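Category: Shop Talk / Repair

Sorting out a desktop, one cable at a time

Pacita Espiritu has been fixing desktop computers for most of her working life, first in the back of an office supply store and now at Nadton, a small repair shop that takes in old towers, gets them running and passes them on. The shop does some of its work for Lasau, a lending program that places desktops with families and night-school students. Last year 983 machines went out through Lasau. Espiritu worked on a good share of them.

I met her on a Wednesday, before the shop opened. She had a list of towers to get through and was happy to talk while she worked out the order.

"People think the hard part is the electronics," she said. "Most of my time goes to cables and dust. The boards are usually fine. Someone kicked the case under a desk for six years and a plug worked its way out."

Her first step is always the same. The side panel comes off and she looks before she touches anything. She wants to know where the drives sit, how the cables were run, and if anyone has been in there before her.

"You can tell. A factory job is neat, or at least it's the same every time. When a cousin has put in a second drive, the cables go wherever they'll reach."

A desktop drive needs two connections, one for power and one for data. The power cable comes off the supply as a bundle of colored wires. The data cable is flat and thin and runs to the motherboard. Espiritu checks both at both ends, even when the complaint is something else.

"A loose data cable looks like a dead drive. The customer has already bought a new one by the time they come to see me. I push the plug in, the old drive shows up, and now they have two."

She pulls on the plug and never on the wires. If there is a latch, she finds it first – some cases hold the drives with screws, others with plastic clips that give with a thumb.

"Blue plastic usually means you're supposed to touch it," she said. "Not every maker does that, but plenty do. I tell new people to look for the color before they pick up a screwdriver."

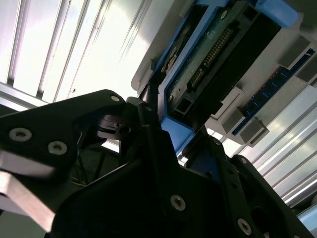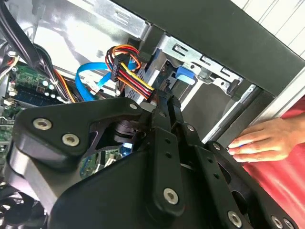 Second picture: the power and data cables by the drive cage, with the motherboard at left.

Rodel Navarro joined Nadton in March after a few years of installing office phones. He does intake and the final check, and he keeps the parts shelf. At the last count it held 165 power cables and splitters, more than the shop will ever use.

"I can't throw out a good cable," Navarro said. "Pacita can. We've had words about it."

They also disagree about cable ties. Navarro likes everything tied down before the panel goes back on. Espiritu leaves some slack around the drive bay, so the next person can get a hand in.

"He ties it so it looks nice," she said. "Then I have to cut it all off to swap a drive."

"It keeps them out of the fan," Navarro said.

The shop's written checklist came from Grīnberga, a training outfit that ran a short course there. It calls for the drive to be tested, wiped and tested again. Espiritu follows it but has added a couple of lines in pencil. One says to press every connector a second time before closing up. The other says to look for dropped screws.

"I've found them sitting right on the board," she said. "You tip the case and listen. If it rattles, you don't plug it in."

I asked how long a machine takes her. A clean one with a healthy drive is around 2 hours, she said, and most of that is waiting for the test to run. A bad one can sit on the shelf for weeks until a matching part turns up.

Some never get fixed. Those are stripped for memory, drives and fans, and the bare cases go to Flilach for scrap. Espiritu saves the small plastic pieces. Drive clips break easily in old cases, and replacements are hard to buy one at a time.

She had one more thing for anyone thinking of opening up their own computer. Unplug it at the wall, and take a picture of the inside with your phone before you move anything.

"Then when you've got a plug in your hand and no idea where it came from, you can look," she said. "I still do it."

Tagged: desktops, drives, cables, interviews

We use cookies to remember your settings and count visits. Accept | Manage choices

Contact us | Copyright Shop Talk, all rights reserved | Back to top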